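一把勺子放在哪一边:在 Caron 聊聊盘子、叉子和托盘

Caron 在 Prelloscombe 的一条下坡路上,门脸很窄,推门要稍微用点力。这家店不卖餐具,只借:办席的、搬新家的、想换换心情的,都可以来挑一套拿走,用完还回来。店主管它叫“餐具图书馆”,说这话的时候她自己先笑了。架子上登记在册的一共861件,每件都有一张手写的卡片,谁借过、磕过哪儿,全在上面。

我本来准备了一串问题,关于生意、关于租金、关于冬天怎么办。结果坐下来不到五分钟,我们就在讨论勺子该放左边还是右边,一直讨论到茶凉了。

“我喜欢勺子在左,叉子在右,两把挨着,都搁在盘子里面。”她说,“正式的摆法当然不这么来,可你在家吃一碗拌饭,谁给你铺三排刀叉呀!放在盘子里,端起来就走,到桌边一样也不缺。”

她最近特别迷浅色。薄荷绿的托盘,米白的圆盘,淡绿的勺子配淡黄的叉子,她说这一组颜色“像还没睡醒的春天”。我问会不会太甜,她马上摇头,说底下垫一层牛皮纸就压住了,棕色是餐桌上最好说话的颜色,跟什么都合得来。

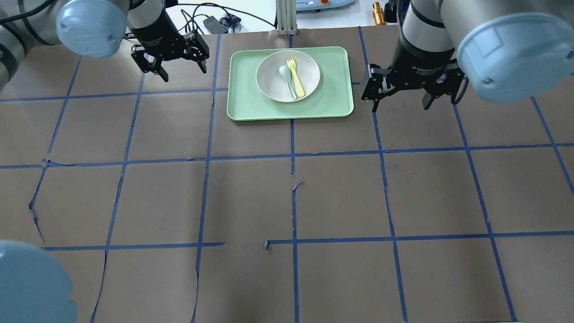 有位读者听我转述之后不太同意,说自己是左撇子,叉子放右边等于每顿饭都要先换一次手,而且浅绿的勺子放进浅绿的托盘里,回头收拾时最容易漏掉,她家的就是这么连剩饭一起倒掉的。我把这话带回给店主,她拍着桌子说:“说得太对了!”然后当场在本子上记了一笔,打算给左撇子的客人单独写一张摆放卡。

她说自己最爱听的就是这种意见。借东西的好处在这里,盘子出去转一圈,带着别人的用法回来。有人拿浅盘养过豆芽,有人拿托盘当画板,还回来时背面有一小块擦不掉的蓝。她没有生气,倒是把这件事写进了卡片,下一位借走它的人专门来问那块蓝是怎么来的。

聊到盘子,她的语速明显快起来。她偏爱带一点深度的,边要立起来,中间要凹下去,汤汁多的菜不会跑,拌沙拉也不至于甩到桌上。平盘好看,可她觉得平盘是给饭馆用的:“家里人吃饭要聊天,一聊天手就歪,手一歪,豆子就滚出去了。有个边拦着,大家都自在。”

还有斑点。米白的底子上撒一层很细的灰点,不凑近根本注意不到,可她就爱这个。纯白的盘子在她看来太严肃,像在等人检查;有了那些小点,面包屑落上去也不扎眼。
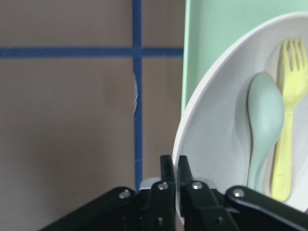
撰文:Flarkstead 周边生活栏目编辑部
2025年10月14日
栏目:桌上的事

我请她讲讲这家店是怎么开始的。她想了想,说起因是一次搬家。她从 Flarkstead 搬来,箱子里装了太多盘子,朋友来帮忙拆箱,一边拆一边问能不能借两个回去过生日。借出去的还回来了,跟着又来了两个陌生人。第一年到了十二月,她已经借出去200套,本子写满,只好去买第二本。

“那个月我几乎天天在洗碗,”她说,“但是我真高兴。你想,一个镇子上有那么多张桌子,同一只盘子在这家装过烤土豆,到那家装橘子,多有意思!”

店里最受欢迎的一套叫 Coseson,名字是她自己起的,没有什么典故,念着顺口而已。一套里有托盘、圆盘、勺和叉,颜色可以自己搭。她允许客人故意搭错,比如绿勺子配黄叉子。我问她这算不算搭错,她说按老规矩算,按她的规矩,一黄一绿最好认:吃到一半要换手,眼睛不用找,看颜色就够了。给小孩子用尤其省事,“拿黄的那个”,他们一听就懂。

我又问起托盘。在我家里,托盘一年也用不了几次,总觉得是病人或者酒店才要的东西。她听了几乎有点替托盘委屈。

“托盘是一张可以搬走的小桌子呀。”她把手平平地伸出来比画,“你在厨房把一份摆好,端到窗边,端到床边,端到院子里,那一份就是完整的。吃饭的时候呢,盘子挪下来,托盘放到旁边,过一会儿装果皮、装空杯子。圆角的更好,擦起来一抹就过去了,边沿稍微高一点,端着下台阶心里也踏实。”

她在店里办过几次摆桌子的小聚会,每次都先做同一个练习:把盘子从托盘上移到桌面,叉子和勺子留在盘里,不许用手扶。大人往往比孩子紧张,端得太高,盘子一斜,叉子就往边上溜。她教大家把盘子放低,贴着桌面走,到了地方先让一侧落下,再放另一侧。

“还有一点,别急着把它摆到正中间。”她说,“桌子中间留给大家一起吃的菜,自己那份往身边靠。托盘在左上,盘子在右下,斜斜地隔开一段,手伸过去哪边都不碍事。”
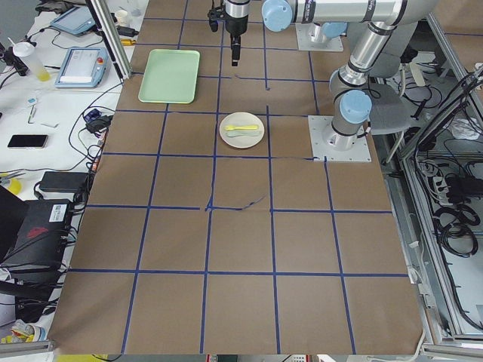
说到这里她站起来,去里屋拿了那本旧登记册给我翻。前几页字迹很端正,后面越写越快,中间夹着客人留下的便条:有道谢的,有承认摔了一只碗的,还有一张只写了一道南瓜汤的做法,连分量都没写全。她照着做过三回,三回味道都不一样。

我翻到夹着价目表的那一页,原来她至今没有涨过押金。她解释说,押金收高了,人就不敢用,借回去供在柜子上,隔几天原样还来,那可太可惜了。餐具要挨过勺子刮、叉子戳,才算去过别人家。

“那磕坏了怎么办?”

“缺个小口的,磨一磨,放在底下那层。”她指给我看。最底下那层架子长61厘米,放得满满当当,标签上写着“脾气不好但还能用”。奇怪的是,常来的客人总先蹲下去看这一层。有一只碗她磨过两次,现在几乎每个周末都不在家。

清洗她也有自己的一套讲究,说起来又是一长串。浅色的东西怕咖喱和番茄,吃完最好马上冲一下;叉齿中间容易藏东西,要顺着齿缝刷,横着刷是刷不干净的;勺子叠着放久了会互相吸住,她在中间垫一小张棉纸。托盘要竖着晾,圆角朝下,水自己就流走了。我一边记一边想起自家水槽里那堆碗,多少有些心虚。

她接下来想添一批深一点的颜色,已经看中了一种接近茶叶的绿,又担心和现在这组浅绿放在一起显得旧。我说可以分开放。她不肯,说客人就喜欢混着挑,分开了反而没人敢搭。这件事她大概还要琢磨一阵。等那批到齐,登记册上的数字会从861变成866,她连新卡片都裁好了,压在收银台的玻璃底下。

临走时她硬要借我一套,薄荷绿的托盘,带灰点的圆盘,勺子和叉子让我自己挑。我挑了两把黄的。她看了看,没忍住,又往袋子里塞了一把绿勺子,说先都带着,回家试试再说,还的时候记得把怎么用的写在卡片背面。

Caron,Prelloscombe,下午开门。借一套 Coseson 请提前打招呼,自带布袋最好。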